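Household Tips for New Residents of Sistavville

Sistavville is a bilingual town, and many households here speak both English and French. Residents who are learning one of the two languages often ask how daily chores can help them practice. The Medrano Language Center has collected the following tips from its home study program.

Label the Kitchen First

The kitchen is the room where most people repeat the same actions every day. Write the name of each item in the new language on a small paper label and attach it with painter's tape, which comes off most cabinet doors without leaving a mark. Include the article with each French noun, for example "le tiroir" for the drawer and "la cuillère" for the spoon. Labels near the stove should be kept well away from the burners.

Keep One Shopping List

Shopping lists should be written in the new language only. Program coordinator Mireille Dabbas recommends a notebook over a phone, as spelling is remembered better when it is written by hand. The center's starter word list has 43 food terms. The full household list contains 1,923 entries and is available at the front desk.

Read Care Labels Aloud

Many clothing and bedding labels are printed in several languages. Read the washing instructions in the new language before checking them against the English. Common terms include "laver à froid" (wash cold) and "ne pas repasser" (do not iron).

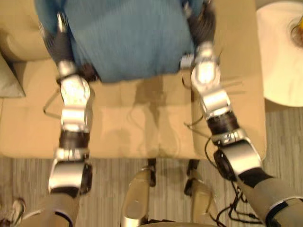
Verbs are best learned while the hands are busy. Say each action aloud as it is done: "je plie" (I fold), "je range" (I put away), "j'essuie" (I wipe). Short sentences may follow once the verbs are familiar. A blue cloth laid over an ottoman, for instance, gives the learner a color, a piece of furniture and the word "sur" (on) in a single phrase. Nineteen minutes a day is sufficient for this exercise.

Replace labels once the words are known. Questions about the word lists may be directed to Esperanza Montoya at the center.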